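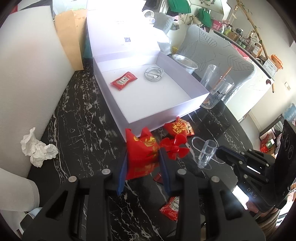
Ketchup packet and charging cable, sharing a box.

8 March 2020

Slept till almost ten and woke up with that song from the wedding still going around in my head. Coffee, toast, then I finally made a start on Grandpa's letters (only been promising Mom since January!).

There are 127 of them and his handwriting is terrible. I got through 18 before my eyes quit on me. The oldest is from 1929, when he was working at the Luvside mill and writing home to his sister, and most of it is him complaining about the boarding house soup. He goes on for a whole page about that soup. Then right at the bottom, squeezed in sideways, he mentions he's met a girl who plays the accordion and could she please send his good shirt. That's Grandma! I read it three times and then called Mom, who cried a little and then asked if I'd been eating properly.

Kerubo came by after lunch with plum cake and we sat on the floor and sorted by year, or tried to. He hardly ever wrote the date, so we were going by the stamps and the gossip. She's much better at his capital letters than I am - what I'd been reading as "Pustus" for an hour she says is "Justus," so now I have to go back and fix my notes. Ugh.

Walked to the river after she left. Windy, and the path was all mud by the bridge, so I turned back early and my good sneakers are drying in the bathtub. Leftover rice for supper with an egg on it.

Still want to know if she sent the shirt. Letter 19 tomorrow if I get home at a decent hour. Also need to pay the water bill and call Idrisa back about the bookshelf.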